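Chapter 4
Lids, Caps and Closures

I own 20 food containers and I'd bet I can't match half of them to a lid on the first try. You probably have a drawer like mine. When I started teaching packaging at Hekport, I used to skip closures and go straight to boxes and jars, which seemed like the fun part. Then a student asked me why her soup leaked and her rice didn't, and I had no good answer - so this chapter got written.

We'll start with the plain round lid. Get one from your own kitchen and keep it next to you while you read. Run a thumb around the rim, then across the middle. Feel that step up?

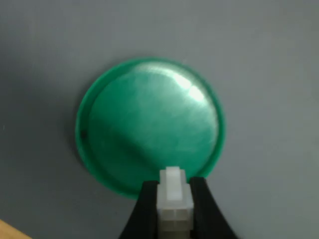
Figure 4.1 A round green plastic lid with a flat outer rim and a raised, glossy center panel.

I love that little step! A flat disk of thin plastic bends easily, but give it a dome and it gets a lot stiffer without using much more material. We'll put numbers on this in Section 4.2, using the Fehr bend test (you'll need a ruler and a few coins).

Section 4.3 covers how rims grip, and Section 4.4 looks at what happens to a lid after 280 trips through the dishwasher. Before you go on, write down three lids you used today and how each one stays shut. Keep the list, as you'll want it for Exercise 4.1.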